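Beca Lewis, traductrice de notices : « Un bon verbe à l'infinitif, ça me rend heureuse »

24 janvier 2023

Elle nous reçoit dans sa cuisine, au deuxième étage d'une maison de Nanberg, avec une théière énorme et des gâteaux gallois qu'elle fait cuire sur une plaque en fonte héritée de sa grand-mère. Beca Lewis traduit des notices, celles des poussettes, des bouilloires, des étagères, des tables de jardin, de tout ce qu'on achète en morceaux et qu'on monte le dimanche en râlant un peu. Elle en a traduit 665 pour l'agence Undico, où elle est entrée en pensant rester un été.

« Je voulais faire de la poésie, raconte-t-elle en riant. J'avais un diplôme, un chat, pas d'argent du tout, et l'agence cherchait quelqu'un pour une yaourtière. Je me suis dit, bon, une yaourtière, ça me prendra l'après-midi. J'y ai passé trois jours ! Il y avait un couvercle, un opercule et un capuchon, et l'auteur employait le même mot pour les trois. »

De cette yaourtière, elle garde une méfiance tendre envers le vocabulaire des petites choses. Ergot, tenon, embout, manchon : elle les note dans des cahiers à spirale, et le dernier compte 136 pages d'une écriture serrée où l'on croise aussi des listes de courses et le numéro d'un plombier. Elle nous le laisse feuilleter pendant qu'elle retourne ses gâteaux. À la lettre P, « pied » occupe presque une page entière, avec des flèches et deux mots rayés.

« Un pied de table, un pied de lampe, un pied de parasol, en français c'est merveilleux, tout a des pieds. En anglais il faut choisir, et en gallois, alors là, il faut téléphoner à ma mère. »

Sa mère, ancienne institutrice, est d'ailleurs sa première relectrice. Beca lui lit les étapes à voix haute, au téléphone, sans lui montrer le moindre dessin. Si sa mère soupire, la phrase est à refaire. Elle a repris ainsi jusqu'au bout la notice d'un séchoir pliant de la maison Prunex, 1329 mots au départ, beaucoup moins à l'arrivée, et le fabricant lui a envoyé une carte de remerciements qu'elle a collée sur le réfrigérateur.

On lui demande si elle n'est pas lasse, parfois, de tous ces « insérer » et « visser ». Elle réfléchit longtemps, ressert du thé, s'excuse pour le chat qui a grimpé sur nos notes.

« Non, je crois que non. Ce qui me fatigue, c'est la politesse. Les gens veulent écrire "nous vous invitons à bien vouloir positionner". Mais la personne est à genoux sur le tapis, elle a une vis entre les dents ! Dites-lui "placer", et laissez-la tranquille. »

En novembre, les éditions Delić ont publié son premier livre, un recueil de courts textes où elle raconte le métier, les coquilles mémorables et la cuisine de son enfance. La poésie est revenue un peu par là. Elle prépare une suite, quand les barbecues lui en laissent le temps (le printemps, pour elle, commence en janvier).
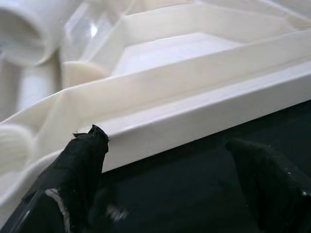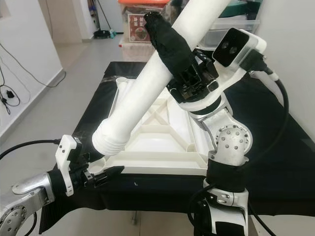
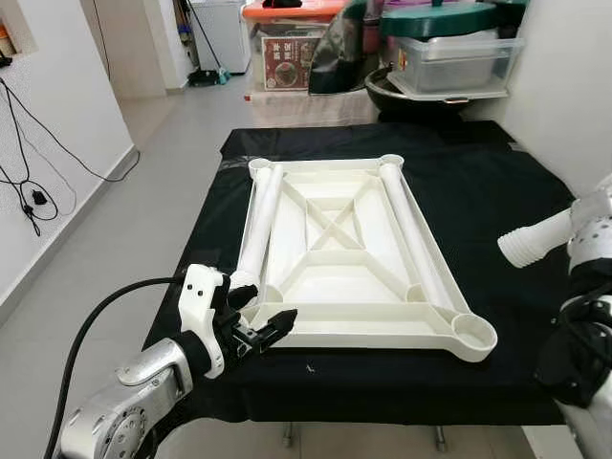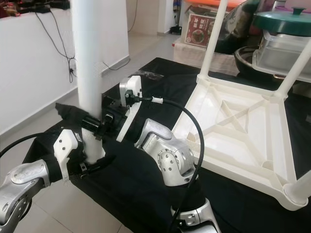
Dans l'ordre : le rebord d'un plateau en plastique blanc, un tube blanc, le plateau avec deux tubes, un pied.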